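Clear plastic egg cartons: keep, toss, or fight about it

Stamport Household Board > Kitchen & Pantry

villanueva_hens
Started 2025-03-23
My neighbor gives me eggs loose in a bowl, and I put them in cartons myself so they'll fit in the fridge door. For years I used the gray cardboard ones. Now the store only has clear plastic, and I have lost one on my own counter. Twice. My light green gridded mat doesn't help, you put the thing down and it's gone.

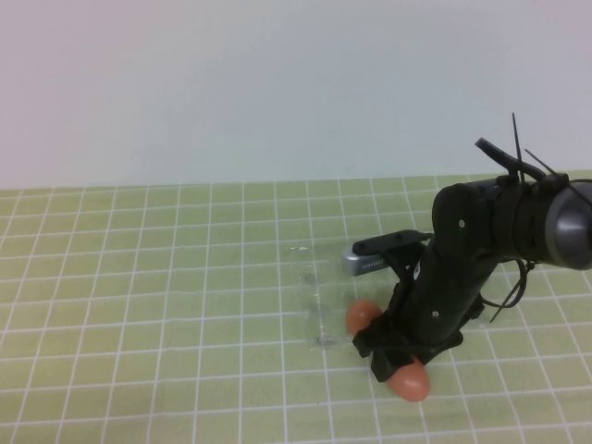 Pritine
Cardboard soaks up every drip and smells like a barn by October. Plastic you can rinse. I've had the same 2 going since forever and they still close.

villanueva_hens
Mine close too, as long as you don't want them to stay closed.

lowshelf
You're pressing the middle of the lid. Press the corners. Also fill from the center cups out so it doesn't tip when you pick it up by one end. I learned that one at a cost of 3 eggs and a sock.

grumblecake
Center out is nonsense. Start at one end and work along like a normal person. If it's flat on the table, where's it going to tip to?

lowshelf
It tips when you LIFT it. We've done this before, in the thread about the butter dish.

villanueva_hens
Fine, here's the brown egg on clear plastic situation. At least once there are eggs in it you can find the carton.
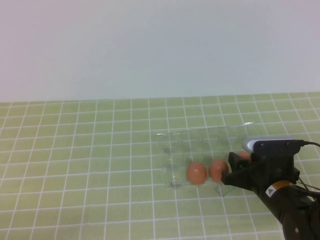

Saturnino Barroso
Brown or white makes no difference, point goes down and the fat end goes up. They keep better. My mother would have sent back that whole carton if one was lying on its side.

grumblecake
Your mother and I would have gotten along. Still starting from the end, though.

Pritine
I put a strip of masking tape on the lid and write the day on it. Cures the invisible carton problem too. You're welcome.

villanueva_hens
Tape it is. I have about 19 of these in the cupboard and I can see maybe four.

lowshelf
Nineteen??

Related threads
Volia fridge bins, worth it or not
Butter dish: lid on or lid off (locked)
What to do with 1000 bread bag clips
Counter mats that don't curl

Stamport Household Board | Contact the moderators | Back to top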